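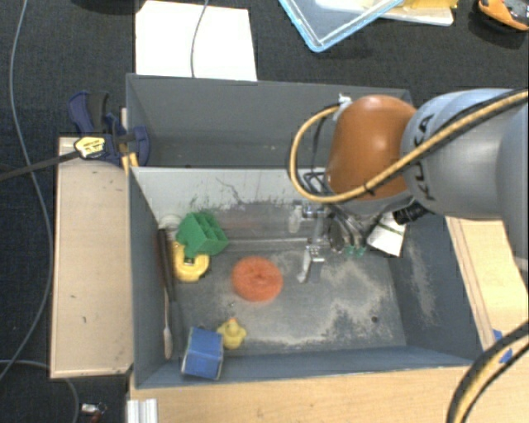 KUKA arm reaching into a two-compartment gray bin

Skuvow: a monster movie dataset

Hi, and thanks for stopping by! Skuvow is my ever-growing table of giant monster movies – the rubber suits, the stop-motion, the shiny new digital stuff, all of it. I started it one January when I wanted to know which decade had the longest gap between the opening titles and the first good look at the creature. I couldn't find that anywhere, so I got out a notebook and started watching.

What you get

The main file, films.csv, has 348 movies, one per row. Each row has the title, year, country, running time, type of monster, and the minute the monster first shows up in full. A tail or a foot doesn't count (I went back and forth on this for weeks). The second file, fights.csv, covers 201 monster-on-monster fights, with a start time, an end time, and a winner if there is one. Draws are marked D. If both monsters fall into the sea, that's a draw too!

There's also notes.txt, which has nearly 2,000 short comments I typed while watching. Some are useful. Plenty of them just say "great roar."

How the times were taken

I paused and wrote down the minute, rounding down. For movies with more than one cut I used the longest one I could get hold of, and the column called cut tells you which. Prapai Sukprasert rewatched 30 of the films for me and we disagreed on four, mostly murky night scenes. Her times are in the check column and I left mine as they were.

Things to watch out for

Movies from the fifties and sixties are way overrepresented, since that's what I love. Dubbed versions sometimes have scenes moved around, so treat those rows gently. The type column is my own judgment – I filed giant moths under insects and giant octopuses under sea life, and I'm still not happy with where the plant monsters ended up.

Loading it

Both files are plain UTF-8 with a header row. Join them on film_id. Empty cells mean I haven't checked yet.

Using it

Go ahead and use it for anything you like, charts and school projects included. If you spot a wrong time, open an issue with the title, the cut, and the minute you got. Silent films are next on my list.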